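Brelia 38 Travel Pack

Carry-on backpack, 38 liters, from Olorley

The Brelia 38 is a front-opening travel backpack for trips where you move every few days and don't want to check a bag. It opens flat like a suitcase, so you can get at the bottom layer without unpacking the top one. It carries like a hiking pack, with a padded hip belt and a back length you can adjust.

Main compartment

The main compartment is one open space with two compression straps. We left out the built-in dividers that were in the older Primo pack. Most people who wrote to us were already using packing cubes, and the dividers got in the way of them. Two medium cubes and one small cube fit side by side with room left on top for a rain jacket.

A zippered mesh panel covers the inside of the lid. It suits flat things such as a map, a spare shirt or a folded tote. The zippers on the main compartment have loops that take a small padlock or a cable lock. No lock is included.

Laptop and documents

The laptop sleeve sits against your back and opens from the side. It fits most 15-inch laptops. A second, thinner sleeve in front of it holds a passport, paper tickets and a notebook. Both can be reached with the bag standing on the floor, so you can take the laptop out at airport security and leave the rest closed. 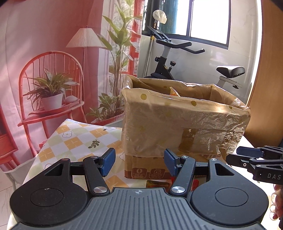 Straps and hip belt

The shoulder straps and hip belt tuck behind a zippered flap when you check the bag or put it in the hold of a bus. The hip belt also comes off completely. Without it the pack is lighter and slides more easily into an overhead bin, but we suggest keeping it on for any walk longer than a few blocks with a full load.

There are grab handles on the top, the bottom and one side. The bottom handle is for pulling the bag down from a luggage rack.

Fabric and weather

The outer fabric is recycled polyester with a water-resistant coating. It will handle a walk from the station in light rain. It is not waterproof, and in steady rain you should use the rain cover, which is stored in a pocket at the base. Take the cover out to dry before you put it away.

Notes from a long trip

Linnea Magnusson carried a Brelia 38 for 100 days through Central America, mostly on local buses. She sent back three notes. The side water bottle pocket was too shallow for a tall bottle, and it is deeper on the current version. The sternum strap clip worked loose on rough roads, so it now has a stop at each end. She also wanted a pocket for coins on the hip belt. We added one on the right side.

Specifications

Capacity: 38 liters
Back length: adjustable, two settings
Laptop sleeve: up to 15 inches
Colors: dark green, gray, rust
Rain cover: included
Padlock: not included
Warranty: 2 years

Airline size limits

Airlines set their own limits and change them. Overstuffing the front pocket adds depth, and some budget carriers have sizers that are strict about this. Measure the bag packed and check with your airline before you leave.

Care

Empty all pockets and open every zipper. Wash by hand in lukewarm water with mild soap and hang to dry out of direct sun. Do not machine wash, bleach or iron. Sand in the zippers can be brushed out with an old toothbrush.

Orders and repairs

Orders placed before noon go out the same day, Monday through Friday. The repair desk is open on Wednesday and is run by Gion Berchtold. Clean the bag before sending it in, and include a note saying what needs fixing. Replacement buckles and zipper pulls are free during the warranty period.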